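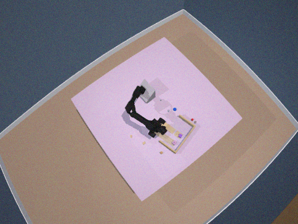
By Ilinca Barbu

At Nivwood we have a shared dining room for all the tenants of the building, and since January we eat there together every Friday. I was asked to write a few lines on how these lunches go and what will change in spring.

The first thing is the time. Many of you wrote that noon is too early for the people who come from the upper floors, where the phones stay open until lunch. We tried a later hour for 2 weeks and it went well, so the later hour stays. The doors open at half past twelve and the food is put out a little after. Please do not come earlier to reserve a chair with your jacket. It makes a bad feeling for the new people, who do not know where they can sit.

The second thing is the food. Until now the soup and bread came from Tsakiris, the small kitchen behind the post office, and they will continue to cook for us. Their lentil soup is the one that always finishes first. From next month there will also be a cold dish, with rice or with potatoes, for those who find soup too heavy when the weather gets warm. If you cannot eat something, write it on the sheet next to the elevator before Thursday evening. In my country we say that the guest eats what the house has, but here the house would like to know before.

The price is 5 dollars, as it was. You can pay in coins or with the building card. The card reader from Evix sometimes needs a second try, so please have patience and keep the card flat until you hear the sound.

I want to write also about the tables. In the beginning every company sat alone, and I did the same, I confess. Then one day there was no place with my colleagues and I sat with the people from Grultthorpe, who repair old clocks on the ground floor. I learned more in that lunch about the building than in my first 8 months of working in it. They told me which window in the stairs does not close, and why the yard gate has two locks. Now I try to sit each time with somebody I have not met. My English gets better from it also.

After lunch everybody carries the own plate to the kitchen and wipes the place where they ate. The cloths are in the drawer under the sink, and the used ones go in the bucket, not back in the drawer.

Those who would like to help with serving can come by our office on the second floor, door 9, in the morning.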